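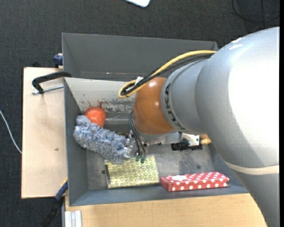
Figure 3. The picking cell with a mixed set of objects in the grey bin. The transparent part of the gripper meets one end of the fluffy duster-like object.

4.2 Picking from a mixed bin

The trials in the previous section used one object at a time, and we were glad of the simplicity, but a method that only works on a lone box in the middle of a clean floor would be of little use to anyone who has to empty a real bin. We therefore repeated the whole procedure with small mixed sets, in the cell shown in Figure 3. The bin is held in place with clamps, and its position was measured again each morning before the first run, a habit we picked up in May after losing most of an afternoon to a bin that had crept sideways by a finger's width.

We drew the sets from a pool of 60 household and packaged items, which we call the Tully set, chosen so that stiff, flat, round and very soft things would all turn up together. Each set was tipped in by hand and left as it fell. We did not tidy anything away from the walls, tempting though it was at times, and a long box lying against the near wall, like the polka-dot one in the figure, was left for the planner to deal with as best it could.

The planner, Neltine, is the one described in Section 3, with its settings unchanged. It proposes a number of grasps for everything it can make out in the bin, scores each of them, and passes the best one to the arm. Our baseline, Erkex, scores the grasps in just the same way but takes no notice of how far an object is likely to give when it is touched. We ran 800 attempts in all, split evenly between the two, and went from one planner to the other after every set so that wear on the gripper would not favour either of them.

An attempt was counted as a success if the object left the bin and stayed in the grasp for 7 seconds. If two objects came up together we counted a failure, even when the intended one was among them. Some readers may find this a little strict, and we did go back and forth over it ourselves, but a double pick causes real trouble further down the line and we did not wish to flatter our own figures.

Soft and shaggy objects deserve a few words of their own, as they gave us by far the most to think about. With a fluffy object lying across its neighbours, as in Figure 3, where it overlaps one corner of the patterned package and covers part of the orange-red ball, the edge that the depth map reports can sit well above anything the gripper could hold. Erkex tends to aim at this outer edge and close on loose fibres. Neltine lowers its target by an amount learned from the 200 practice grasps of Section 3.4, and in our runs it closed on the firmer core of such objects far more often. The same correction does no good at all for flat packages, where there is hardly any depth to spare above the floor, and here the two planners were so close that we would not like to claim a difference.

We also looked at whether the worn floor of the bin was misleading the vision step, having noticed early on that a dark spot would now and then be put forward as a small object. Raising the smallest height that Pridex, our segmentation step, will accept removed nearly all of these false proposals. It also made the thinnest packages harder to find, and we return to that trade in Section 5.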